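Handheld grippers - jaw slip on round things, what are you lot doing?
Hand Tools & End Effectors > Setup and Repair

katdale_bench wrote:
Running the paired handheld grippers, parallel jaw, linkage type. Bought as kits from Markora, built up in April. Problem is anything round and shiny. Flat stuff fine, cloth fine, bowls creep. Have wiped the pads, swapped the pads, nipped up the pivots. Still creeps. Before I strip both down again - what order do you check things in?

oldlinkage wrote:
Pivots first. Always pivots. Hold the body still and waggle one finger sideways. If it moves and the other one doesnt, theres your slip. Pads come last.

price_fettler wrote:
Disagree, pads first. Two minutes with a damp cloth and you've ruled it out. Why would you go in with a driver before that.

oldlinkage wrote:
Because he's already said he wiped them?

katdale_bench wrote:
Both done, as I said. Couple from the bowl and cloth job. Grabbing the bowl by the foot is the best I've found so far, going for the rim is hopeless.
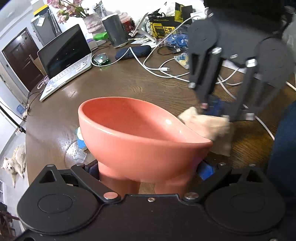
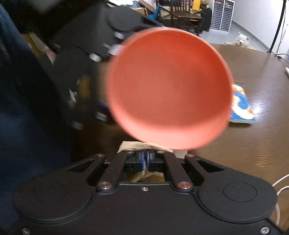

Anyway, sideways play on the left one is next to nothing. Right one a bit more. Screws on the housing all tight, I went round them last night. Didn't use threadlock on the pivots when I built them, wasn't sure if it would creep into the joint.

clarnside_tom_cat wrote:
Thats your trouble I reckon. Ours worked loose all the time till we put a tiny dab on. TINY. On the thread only, pin out, wipe it, let it cure overnight. Got to 173 cycles before it needed looking at, used to be lucky to see 100.

price_fettler wrote:
Cycles of what though? Picking up a sponge isn't picking up a bowl.

clarnside_tom_cat wrote:
Mixed box of kitchen bits. Cups, bowls, a ladle. Fair point but it's the same box before and after so I'm happy with it.

oldlinkage wrote:
Threadlock yes. But check the jaws close square as well. Strip of paper at the tip, close, tug. Then same again down at the root. If it grips at one and slides at the other your pads arent meeting flat and no amount of cleaning will sort it.

katdale_bench wrote:
Ok did the paper thing. Left grips both ends. Right grips at the tip, slides at the root. So somethings out of true on the right.

oldlinkage wrote:
Told you. Pivots.

price_fettler wrote:
Could just as easily be the pad stuck on crooked! Peel it and look before you go pulling pins.

katdale_bench wrote:
Will peel first, 5 min job. If the pad's straight the pins come out and get a dab. Will report back - also need to find where I put the spare washers.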